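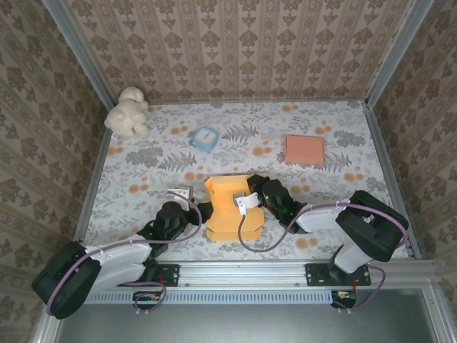 Apr 11, 2021
by Sun-ja Shim

Handout 3: Pattern, Ground, and Stuff

This week we leave furniture and get to the small objects people put down in rooms and then stop seeing. Bring your swatches from Handout 2. If you lost them, bring other swatches and a convincing manner.

Terms

Ground: any surface that things sit on or in front of. Floors, walls, tablecloths.

Scale: the size of the repeat. A damask-like stripe on a wall reads as large and formal. Fern fronds and leafy sprigs on a pale floor fabric read as small and loose. Put them together and you have two grounds talking at once, like my relatives.

Accent: a color that turns up in small amounts. Orange dots on a grey and white fabric are an accent. An orange-yellow block seen against that same fabric is the accent getting ideas.

Stray: an object with no fixed home. A light-blue alarm clock lying flat on the floor is a stray. So is a cream-white plush animal up against a wall, though most of you will argue it lives there.

Working method

Start with the ground and leave it alone. Beginners always want to change the wallpaper. You are renting, in spirit if not in fact.

Next, sort objects by how much they stand out. Beige walls swallow cream plush. Salmon pink holds its own against grey fern and will be noticed before anything you paid real money for. Light blue is the only cool color in this group – watch what happens when you slide it next to the pink, then next to the orange.

Then decide what gets the middle. Something always does. The chunky orange-yellow piece is the loud choice, and I have no quarrel with loud. Try the clock there too, and write down which version you could live with for a month.

Exercise (44 points)

Lay out 2 patterned grounds and a handful of household strays. Make one arrangement that looks tidy and one that looks lived in. Write a page on the difference. "The second one is messier" has been submitted before.

Reading: the Pitgate chapter on repeats. Skip the part about borders unless you like borders.

Comments

Zirura: Is the page single or double spaced?

Sandhu: My grandmother had that stripe in her hall. I did not enjoy seeing it again.

Sun-ja Shim: Double. And use it in your exercise.

Recent items

Handout 2: Swatches and How to Lose Them
Handout 1: Chairs
Rurnden Showroom Visit: What to Wear
Reading List, September Term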